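Der Antrag

Als Antonina Sydorenko im August das Lager von Ustex übernahm, bekam sie dazu einen Schlüsselbund, einen wackligen Drehstuhl und einen Antrag, den ihr Vorgänger angefangen und nie abgeschickt hatte. Anschaffung Greifanlage, stand darauf, und darunter, in sehr ordentlicher Handschrift: Begründung folgt. Sie nahm das Blatt mit hinunter zu den Regalen, denn am Schreibtisch fiel ihr nie etwas ein, schon in der Schule nicht.
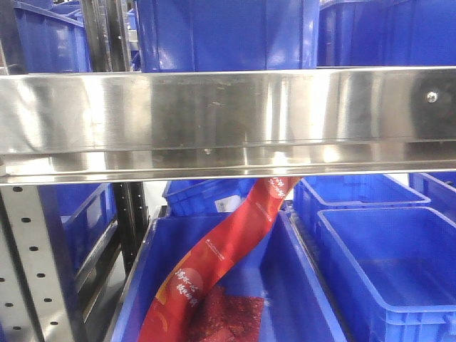 Was Enda rechnete

Enda Phelan aus der Buchhaltung war ein freundlicher Mann, der beim Rechnen leise summte, und wenn er aufhörte zu summen, wurde es teuer. Er hatte zwei Angebote vor sich liegen, eines von Grecu und eines von Arkau, und er hörte bei beiden auf.

»Bei Arkau kostet die Wartung extra«, sagte er. »Bei Grecu ist sie drin, aber nur drei Jahre. Und was ist danach?«

»Danach bin ich vielleicht schon in Rente«, sagte Themba Engelbrecht von der Tür her, der noch lange nicht in Rente ging und das auch wusste.

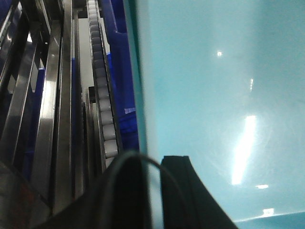 Antonina hätte gern beide Angebote in eine Schublade gelegt und erst einmal Tee gekocht. Sie kam aus Bristthorpe, aus einem Haus, in dem man eine neue Waschmaschine ein halbes Jahr lang besprach, bevor jemand in den Laden ging, und sie fand das bis heute eine vernünftige Frist. Wer schnell kauft, hatte ihre Mutter immer gesagt, der kauft den Verkäufer gleich mit. Vor den blanken Stahlschienen und der langen Reihe grauer Rollen dachte sie wieder daran, während zwei schwarze Finger vor einer türkisblauen Fläche standen und ein dünnes Kabel einen Bogen zwischen ihnen schlug. Das Kabel gefiel ihr nicht. Sie schrieb es auf: Kabelführung, fragen, wer das bezahlt, wenn es hängen bleibt.

So wuchs die Liste. Ersatzfinger kamen dazu, Schulung, neue Kisten — denn Themba behauptete steif und fest, mit den alten werde das nichts —, und ganz unten, weil Enda darauf bestand, eine Zeile für Unvorhergesehenes. 1.103 Euro trug er dort ein.

»Warum ausgerechnet die drei am Ende?«, fragte Antonina.

»Weil es dann aussieht, als hätten wir nachgedacht«, sagte Enda und summte wieder.
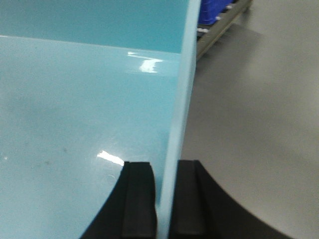

Am Nachmittag rief sie Mwanahawa Langat an, die in der Zentrale über solche Anträge entschied und von der es hieß, sie lese immer nur die letzte Seite. Das stimmte nicht. Sie hatte alles gelesen, auch die Sache mit dem Kabel, und sie wollte wissen, ob Antonina selbst die Anlage denn haben wolle.

Antonina sah durch die Scheibe zu Themba hinunter, der sich den Rücken hielt, wie er es seit Wochen tat, wenn er sich unbeobachtet glaubte.

»Ja«, sagte sie. »Aber die von Grecu, und mit fünf Jahren Wartung statt drei.«

Am anderen Ende wurde geblättert, recht lange sogar. Dann sagte Frau Langat, das müsse sie bis 15 Uhr schriftlich haben, und Antonina nahm den alten Antrag, strich »Begründung folgt« durch und fing an zu schreiben.

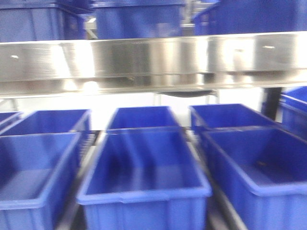
Unter der Stahlschiene: die blauen Kisten der unteren Ebene, dicht an dicht.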